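How to Sort Out the Cable Drawer

Every home has one. Mine took a Wednesday evening and most of my goodwill.

Step 1. Tip it all out
Clear a table and work through the cables in small batches. Coil each one loosely and tie it with a twist tie. Tight coils kink, and then you own a spring.

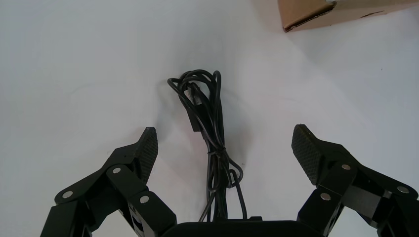
Step 2. Test before you keep
Plug each cable into something you trust. If it only works when held at an angle, it doesn't work – let it go.

Step 3. Label the survivors
Masking tape and a pen will do. Write what it charges, with no abbreviations you'll have forgotten by February.

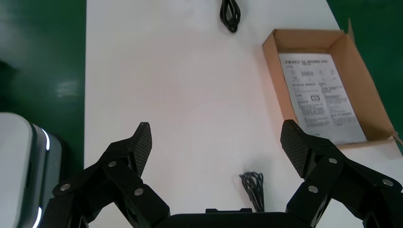

Keep one spare of each type. My friend Harvey Gill kept 23, all for a phone he'd already sold. Take the rest to an electronics recycler.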